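Equipment Planning for a Two-Arm Sorting Cell
Student project report, Automation Laboratory, Plokmont Technical College
Authors: Dulce Ocampo, Darragh Mac Giolla, Citlali Carrillo
Supervisor: Sigita Kļaviņa
Submitted 2026-06-15

1. Purpose

The laboratory intends to replace the parts kit, work surface and end-of-arm tooling of its two-arm cell before the next teaching year. The arms themselves stay. This report lists what has to be bought, what can be kept, and in which order the purchases should be made. It covers equipment only. Staff hours, software licenses and building work are budgeted separately by Rutilio Sandoval and are left out.

The teaching exercise the cell has to support is fixed: push-button units are picked from the table and placed in a shallow tray, and a service bell is pressed to mark the end of the run. All requirements below are derived from that exercise.

2. Present state of the cell

The cell consists of two arms on one white table, each with a black two-finger gripper. The handled parts are push-button units with red, green and yellow caps. The tray is blue plastic with a raised rim. The work surface is a brown covering laid over the tabletop and not fixed to it.

Sections 3 to 5 treat these groups one at a time. Cameras and stands were reviewed in March and are not due for replacement. 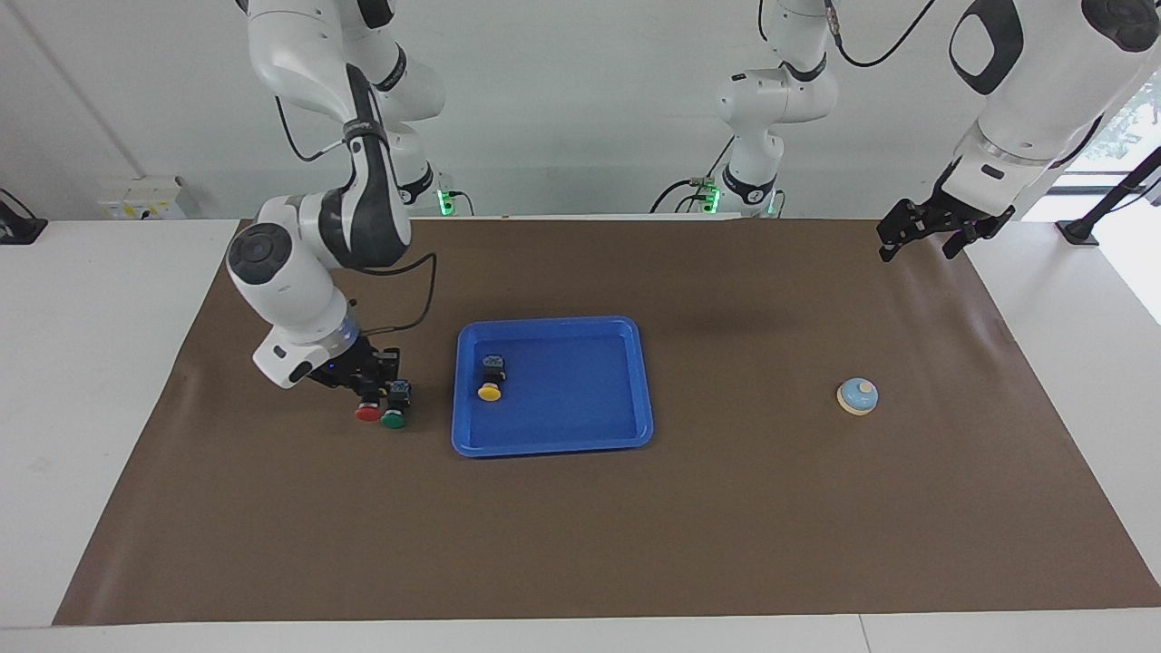
Three criteria were applied to each item. The first is whether a replacement can be obtained from a regular supplier within one term. The second is whether the item can be swapped by students without recalibrating the arms. The third is cost over the planning period, which the department sets at 5 years. Purchase price alone was not used as a criterion, although it decided the matter in two cases where the other criteria gave no difference.

3. Handled parts

3.1 Push-button units

The units are ordinary industrial controls and were chosen by an earlier project group. They have one property that is useful for teaching: the cap is round and the contact block is boxy, so a grasp that suits one end does not suit the other. A cheaper substitute, such as molded blocks of a single shape, would remove this difficulty and with it most of the exercise. We recommend keeping the type.

A unit is handled many times per session and the contact block takes most of the load. The planned stock is 15 units, divided evenly between the three cap colors. Caps and blocks should be ordered as separate line items so that a damaged block does not force the purchase of a complete unit. Arellano quotes them this way; Kevov quotes complete units only.

The units are not wired in the exercise. Contact rating is therefore irrelevant, and the lowest rating in a given housing size may be ordered. Housing size must match the present units, or the stored grasp widths have to be taught again.

3.2 Service bell

The bell is kept. One spare should be purchased with the first order. The plunger height of the spare must be measured on receipt and entered in the cell file before use - the press motion is position controlled and has no force limit at present.

3.3 Tray

The rim of the tray is glossy and gives bright reflections under the ceiling lights. For manual teaching this is of no consequence. For the vision exercises planned by the second-year group it may be, and a matte tray of the same outer dimensions should be tested before a quantity is ordered. We propose buying one matte tray from Pasis and deferring the rest.

4. Work surface

Two options were compared: continuing with a loose brown covering, or buying a fixed rubber mat cut to the table.

The loose covering costs little and is replaced in minutes. It does not lie fully flat, and its edges are uneven. A fixed mat would lie flat and keep its position, but it hides the tabletop fixing points and would have to be lifted each time an arm base is serviced.

Darragh Mac Giolla prepared the cost comparison. Over the planning period the fixed mat is the more expensive option even with one replacement assumed. The group recommends the loose covering, bought as one roll, with the corners held by low-tack tape. A matte finish in a plain mid-tone is required. White was ruled out, as it would give too little contrast with the arm housings and the tabletop.

5. End-of-arm tooling

5.1 Fingers

Both grippers keep their present bodies. Replacement fingertips are the main wear item and should be ordered in pairs, in one shape for both sides. Mixed fingertips would double the spare stock and make programs for one arm unusable on the other.

5.2 Cables

Each gripper is supplied through a cable with a free loop near the wrist. The loop has to be long enough for full wrist rotation and short enough to stay clear of the tray. Cable clips and one spare cable per arm are included in the first order. Routing the cables inside a sleeve was considered and dropped, since the sleeve stiffens the loop and the supplier could give no bending data for it.

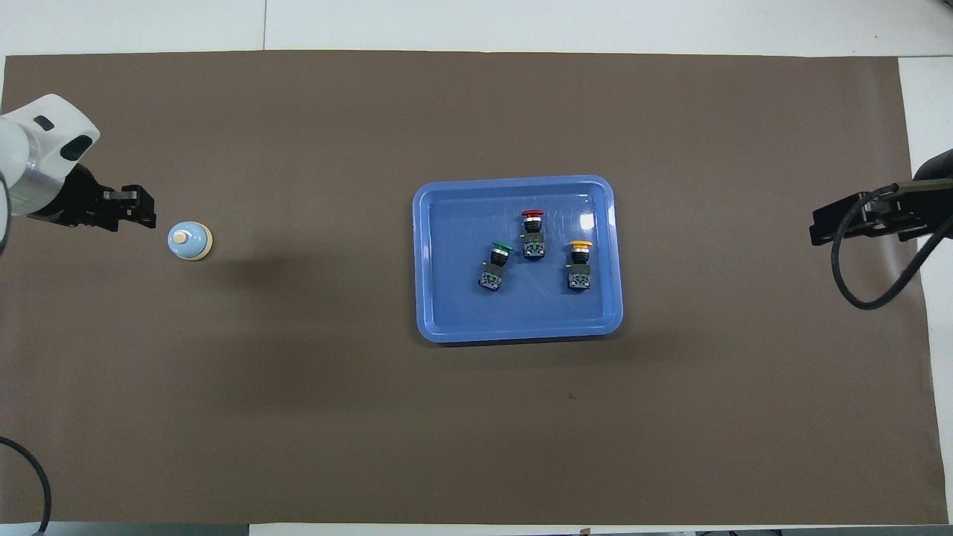
6. Budget and order of purchase

The department has allocated 500 euros to consumables and small parts for this cell. Tooling is charged to the general laboratory account and does not count against that sum.

First order: push-button caps and contact blocks, spare bell, covering roll, tape, cable clips, spare cables.
Second order: fingertips, after the finger shape has been confirmed by Citlali Carrillo.
Third order: matte trays, only if the single test tray is accepted.

The Arellano quotation is valid for 27 days from issue. The first order should be placed within that time, as the caps and blocks are its largest item.

7. Open points

The finger shape is not yet confirmed. The present drawing has no tolerance on the tip width.

The press motion needs a force limit before the spare bell is put into service. Dulce Ocampo has asked for access to the controller settings.

Storage for the spare units has not been assigned. The cabinet beside the cell is full, and the nearest free shelf is in the electronics room.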